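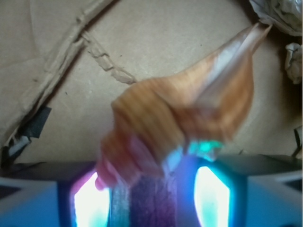

## Clearing a grip fault with a shell still between the pads

Use this procedure when the Wivmont cell stops with fault 202 (grip force lost) while a shell is at the gripper. It replaces the March version, which told you to home the arm first. Do not home the arm. On the Stedthorpe bench that dropped a shell from full height and cracked the lip.

### Before you start

- Press the stop button on the bench, not the one on the screen. The screen button leaves the fingers powered.
- The pad lights stay on after a stop. They tell you nothing about whether the fingers can move.
- Keep your hands out of the box until step 3 is done.

### Steps

1. Write down the fault code and the force reading. The log overwrites itself after 10 faults.
2. Switch the arm to manual and set the speed to 7 per cent.
3. Turn the finger key to HOLD and take it out. Keep it in your pocket.
4. Look at the wrist view. If the shell lies across both pads, carry on. If it's resting on one finger only, go to "Shell has slipped".
5. Put one hand under the wide end of the shell. Don't hold it by the tip.
6. Ask a second person to put the key back and turn it to RELEASE. The fingers open slowly but they don't stop if they meet something.
7. Lift the shell straight up and put it in the padded tray.
8. Wipe both pads with a dry cloth. Alcohol clouds the covers.
9. Remove loose paper from the box and check the cardboard for torn strips. A lifted edge can catch a finger on the way down and set off the same fault.
10. Clear the fault, home the arm and run one empty cycle.

### Shell has slipped

Leave the key out. Slide the foam block under the shell, then go back to step 6.

### If fault 202 comes back

Check the force limit under Hoxha > Grip > Limits. It should read 357. After a software update it can go back to the default, and the fingers then squeeze, let go and squeeze again.

If the limit is right, tag the gripper out of use and tell Kalliopi Milošević at Stesex. Send the fault log with the message.

Last changed 18 Jul 2019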